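Category: Home & Workshop > Finishing and Refinishing

We use cookies to keep you signed in and to remember which threads you have read. By continuing to use this site you accept this.

Oil or poly on an old dining table?

tistbridge_dario
Jun 16, 2018
I bought a dining table at an estate sale in Tistbridge for $50. Solid wood top, 81 inches long, two leaves in the closet that came with it. The finish is mostly gone in the middle and still thick and orange at both ends. I would like to strip the whole top and put something on it that will hold up to two kids, homework and spaghetti.

My father-in-law says oil and only oil. The guy at the paint counter says polyurethane and looked at me like I was wasting his time. I have done one bookcase in my life, with wipe-on poly, and it came out fine.

What would you use, and do I have to take the old finish off the legs too?
Dario Pellegrini

JMichalski
Poly. Oil-based, satin, three coats, thinned first coat. Kids plus spaghetti settles it. Oil looks great for a year and then you have a white ring under every glass.

Leave the legs alone if they aren't flaking. Wash them with mineral spirits and see what color you have. You may be surprised how close they are.

gaspard_h
I disagree with Jolanta on this, as usual. I have had a hardwax oil on our kitchen table for nine years. We have rings. I rub the spot with a gray pad, put on a little more oil, and it is gone the next morning. When poly gets a deep scratch you can't fix only the scratch. You end up sanding the whole top.

The other thing is feel. A poly top feels like a poly top. Some people don't mind.

JMichalski
Nine years with two adults and a cat, Gaspard. He has kids.

gaspard_h
The cat is worse than kids.

Abenezer_W
Before you pick a finish, find out what is on there now. Put a few drops of denatured alcohol on the underside of the overhang where there is finish and wait a minute. If it goes soft and sticky, it is shellac and it will come off easily. If nothing happens, try lacquer thinner. If nothing happens with that either, you have a varnish or a poly and you will want a real stripper.

I would not go straight to the sander. Old finish gums up paper fast and you will spend more on discs than you did on the table. Also, check that the top is solid and not veneer. Look at the end of a leaf. If the grain lines on top continue down over the end, it is solid. If there is a thin line along the edge, stop and come back here first.

tistbridge_dario
Thanks. Alcohol did nothing. Lacquer thinner wrinkled it right away, so I guess lacquer. End grain on the leaves runs all the way through.

Color is what worries me now. The bare middle has a lot of variation, some dark streaks and some patches that look darker than the rest. I kind of like it, but my wife wants it even.

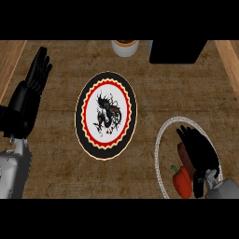
She also wants it darker than it is. Would stain even it out or make it worse?

Abenezer_W
Could go either way. Blotches that come from the wood itself will usually take stain unevenly and get stronger. Blotches that come from old spills or sun will mostly sand out. Strip it, sand to 120, wipe it down with mineral spirits and look at it wet. That is close to what you will see under a clear finish. If your wife likes it like that, you are done and can skip stain.

For gray or black marks near old water damage, oxalic acid works. Sold as wood bleach. Gloves and glasses, rinse it well, and don't sand it afterward without a mask.

armelle.m
I refinish furniture for a living, out of a shop in Ilbridge, and I would stay away from stain here. An uneven top that is left natural looks like an old table. An uneven top that has been stained looks like a mistake. If you need it darker, use a dewaxed amber shellac as a sealer and then whatever you like over it. The shellac warms it up a good bit.

On the main question, I use both. Customers with small children get a water-based floor finish from me, two-part. It is clearer than oil poly and much tougher. It also costs more and you have a short time to work with it after mixing, so for a second project ever I would go with Jolanta's suggestion.

Do not skip the underside. Put at least one coat on the bottom of the top and the bottoms of the leaves. A wide top sealed on only one side can cup on you when the heat comes on.

JMichalski
Thank you, Armelle. Screenshot taken.

gaspard_h
She said she uses both.

I'm not sold on the underside thing, by the way. Most factory tables from that era have nothing underneath and they are still flat. Finish slows the moisture down, it doesn't stop it. What keeps a top flat is how it is fastened. Dario, look under there and see if the screws go through slotted holes or are just run straight in.

armelle.m
Slotted holes matter more, agreed. I still coat the bottom. It takes ten minutes.

tistbridge_dario
Slotted, with washers. Two screws are missing and one leaf pin is cracked.

I stripped one leaf last night as a test, sanded it to 120 and wiped it with spirits like Abenezer said. Wife looked at it and said leave it natural. So no stain. I'm going with amber shellac and then oil-based satin. Father-in-law has been told.

Any reason not to do the leaves first and the top after? I only have room in the garage for one or the other.

Abenezer_W
Do them as close together as you can and from the same can. Stir it each time, the flattener settles and your first coat comes out shinier than your last. I would have everything finished before September, when the garage starts getting cold at night.

Leaf pins are a few dollars at any decent hardware store. Measure the diameter with the old one in your hand, they are not all the same.

gaspard_h
Good luck with it. Save a little for the scratches.

Get the weekly thread digest by email. Enter your address to subscribe. You can unsubscribe at any time.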